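About Karcombe Clothing Exchange

Home / About us / Who we are

Karcombe is a secondhand clothing shop and mending school on Jaramillo Street. We take in clothes people no longer wear, sort them, repair what can be repaired, and sell them at prices most households can manage. We also teach hand sewing, machine sewing and basic alterations to adults and to children from the age of ten.

We are a small company. We have one shop, one workroom and a storeroom across the alley. We do not sell online and have no plans to, though we are asked often.

How we started

Perla Figueroa and Gunnel Hedlund worked together for years in the alterations department of a dry cleaner. Customers would bring in a coat with a torn lining, hear what it would cost to fix, and leave the coat behind. Perla asked if she could keep the ones that were never picked up. She relined them at home in the evenings and sold them from a folding table at the Zarudgate market.

The table did well enough that Gunnel joined her, first with children's clothes and later with work pants, which are still what sells fastest. When the dry cleaner closed they bought two of its sewing machines and its steam press, and rented the front half of our present building. The back half came later, after the upholsterer next door retired.

The name Karcombe comes from the old sign over the door. It belonged to a hardware store and was too well bolted to take down cheaply, so the business was named after it.

What we do with the clothes

Everything that comes in is checked by hand. We look at seams, cuffs, collars, zippers and underarms, in that order. A shirt with a missing button goes to the mending shelf. A shirt with a worn-through collar may still be worth keeping if the cloth is good, and we turn the collar or take it off. Knitwear is bagged and kept apart until it has been checked for moths.

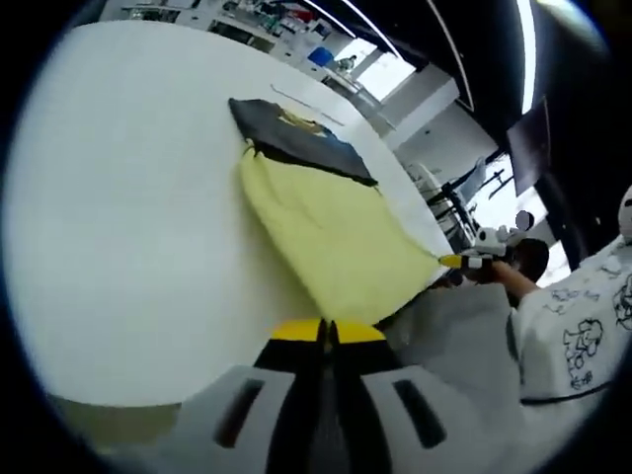
Sorting is slower than people expect. New staff tend to judge by color and style, and we ask them to judge by fabric first. Cotton with some weight to it will last through another owner. Thin jersey that has already twisted at the side seam will not, and we would sooner cut it up for cleaning cloths than charge someone for it.

Clothes that cannot be sold as clothes are used in other ways. Denim is cut for patches. Buttons, hooks and good zippers are removed and kept in drawers by size, and anyone may buy them singly. Larger pieces of plain cotton go to the sewing classes. What remains goes to a textile recycler, who collects from us every second week.

The mending school

Johanna Riedl runs the school. She trained as a pattern cutter and taught in a high school before coming to us. When she arrived there was one evening class, held after closing among the racks. There are now separate courses for beginners, for people who can already sew a straight seam, and for those who want to alter clothes to fit.

The beginners' course lasts six weeks. Students learn to thread and clean a machine, sew on buttons, take up a hem, patch a knee and replace a zipper. The zipper takes up a full evening and usually part of the next. There is no certificate at the end, but students leave with at least one of their own garments repaired.

The alteration course is longer and has fewer places. Students bring clothes that do not fit them and work on those. Most people want to take in a waist or shorten sleeves. Shoulders are taught last, and Johanna will tell you plainly if she thinks a jacket is not worth the trouble.

Children's classes are held during school vacations. They start with hand stitching and do not use machines until the third session. We ask that an adult stay in the building.

We keep a few free places on each course for people who could not otherwise come. You do not need to bring proof of anything. Ask at the counter or telephone, and it will be handled by Johanna alone.

Who works here

Perla Figueroa – founder, buying and pricing
Gunnel Hedlund – founder, repairs and steam press
Johanna Riedl – mending school
Nayeli Mendoza – shop manager
Dalal Nimri – intake, sorting and storeroom

Nayeli started as a Saturday helper and has managed the shop since Gunnel moved to the workroom full time. She sets the rota, orders hangers and bags, and decides what goes in the window. If you have a complaint, she is the person to see.

Dalal joined us from Jondano, a linen service that supplied hotels and restaurants. She rearranged the storeroom by season and size, and winter coats can now be found in minutes. The storeroom holds 320 crates when full, and by the end of summer it is nearly full.
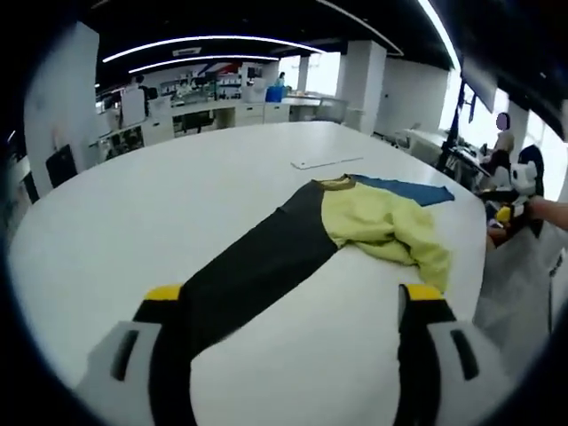
Bringing clothes to us

We take clothing at the side door on weekday mornings. Please wash items first and empty the pockets. We accept:

Shirts, blouses, sweaters and pants in any size
Coats and jackets, including those with torn linings
Children's clothes from age 2
School uniforms, with or without the badge
Clean fabric lengths, thread and working sewing scissors

We cannot take underwear, swimwear, pillows, comforters or shoes. Bags left outside when we are closed get rained on and usually have to be thrown away, so please wait until the door is open.

We pay in store credit for coats and work wear in good condition. Everything else is accepted as a donation. Credit does not expire and can be used toward a course.

Prices and returns

Each item has a paper tag with the price and the size as we measured it. We measure everything ourselves, as labels differ so much between makers and a garment may have shrunk. If a repair we made gives way, bring the item back and we will redo it at no charge. Other returns are accepted within 3 weeks with the tag attached.

Current arrangements

Course sizes are smaller than usual this season and must be booked ahead. The fitting rooms are open, one person to a room. In December the shop keeps its normal hours, but the side door will not take clothing during the last week of the month while we count stock. Bookings for the next beginners' course are taken at the counter or by telephone.

Page last updated Nov 13, 2020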